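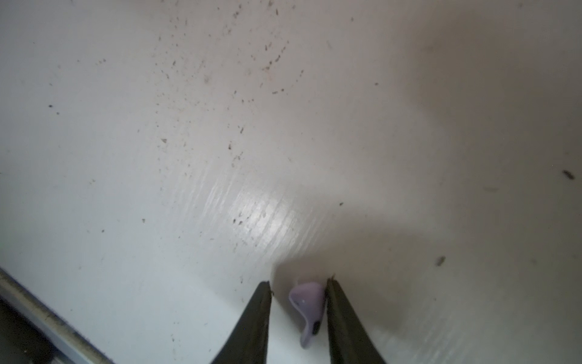 I've had the Zitano gripper kit on the bench since the start of July 2019 and I'm still finding excuses to switch it on after tea. It comes from Grernside, a small outfit that sells it as a box of parts: two tapered fingers, a wrist camera, a little control board and a printed booklet that is a pleasure to read (proper drawings, big type!).

The booklet says to allow 90 minutes for the build. Mine took nearly 50, and that included hunting for a screw under the fridge. After that you plug it in, run the Gukument software and it walks you through 7 short set-up steps.

What I love most is how it copes with small, awkward things. Anyone can grab a wooden block. I've been giving it bits of thin curved plastic, pale purple and hardly bigger than a fingertip, and watching the two dark fingers close in on either side is oddly gripping - sorry.

Grumbles? The cable is too short, and the finger tips pick up fluff, so keep a soft brush handy. I'd wipe the worktop more often than I do as well, as every crumb shows up on the camera.

The softer Sýkora finger pads are an extra 27 pounds and are due in November. I've already put my name down for a pair.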